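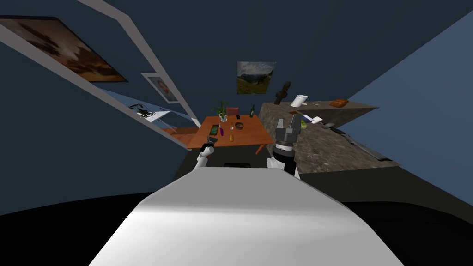 Allitwood cookbook swap is back in April

I've been waiting all winter to type this: the Allitwood cookbook swap is on again, and it's moving to the old Lillach bakery on Sutherland Street (bigger room, better parking!). Last spring 3488 books changed hands. Leilani Lindgren, who started it, told me she's hoping for 3761 this time, and I'll be doing my part, as my shelves are groaning.

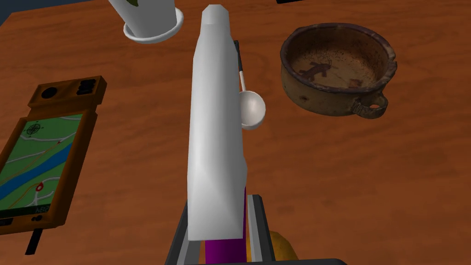

How to join in

Drop off up to three books at the bakery from 25th March and you'll get a token for each one. Spiral-bound church and school cookbooks are very welcome, and those always go first. I'm still sore that Demetrius Halvorsen beat me to the pickle one. 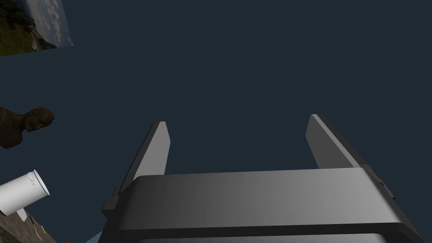 Gray gripper against a slate-blue background.

Roya Esfahani is baking her cardamom buns again, so come hungry!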